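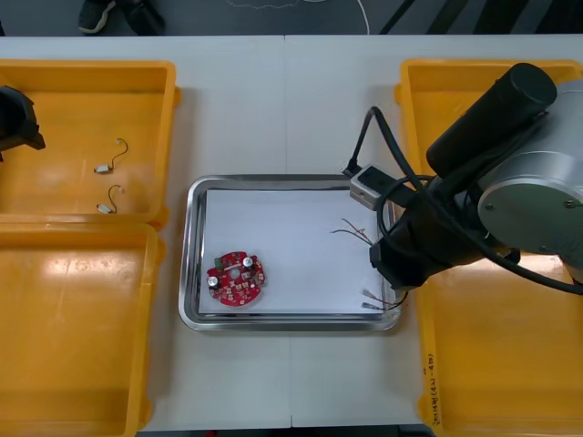

**What goes in the tray and what goes in the yellow bins?**

The tray is for the board being worked on and its wires. The bins are for the small parts, such as connectors with their short leads, so that they don't get mixed up with the board.

## Bench gallery: boards and bins

This page belongs to the Yorath notes, which cover the small round boards we handle at the Grorer workshop in Ullero. Most of the notes are text and wiring tables. 

The board is red and round with a notched outline, and there is a small hole near the middle. The two silver-topped capacitors are the tallest things to look out for when you put it down. Put it down component side up, and don't stack anything on it. The green connector block is up near the rim, close to one of the capacitors, and it is a handy landmark when you are describing a position to someone over the phone.

The tray is stainless steel with a raised rim. We line it with a sheet of plain white paper and change the sheet when it gets marked. Bare steel under a board is a bad idea if there is any chance of charge left in the capacitors, and dropped solder or clipped wire ends are hard to spot on a shiny surface. Paper also gives you somewhere to write. A pencil note next to the board saves a walk to the job book.

The connectors are tiny white plugs on thin dark wire. They curl up and catch on each other, so we keep only a few in a bin at a time and leave the rest in the bag. The supplier, Skestiro, sends them in bags of 1000, and tipping a whole bag into a bin is a mistake you make once. The last stock check came to 687 loose connectors, which took most of a Friday afternoon.

Some points on the bins:

- Shallow ones are easier to pick from. Deep ones hide the last few parts in the corners.
- Yellow shows up dark wire well. It is less good for anything brass.
- Glossy plastic reflects the ceiling lights. Move the bin a little if you can't see into it.
- Wipe them out between batches.

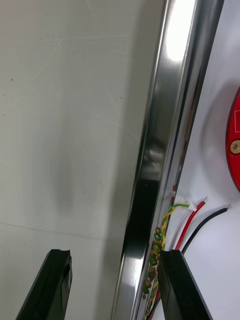 *Polished steel, white surfaces either side, and the left edge of a round red part with wires below it.*

The white surfaces are easy to live with. Small red and black parts stand out, and a damp cloth takes most marks off. They do pick up faint scuffs, and we have stopped trying to polish those out. Specks are worth a second look before you wipe - a speck on a white bench can be dust or it can be a component.

Steel rims and rails throw a lot of glare under overhead lights. If you are reading the markings on a board, turn the board and leave the lamp where it is.

The wiring table is in section 11 of the Yorath notes. Bin sizes and the cleaning list are in section 2, updated in June.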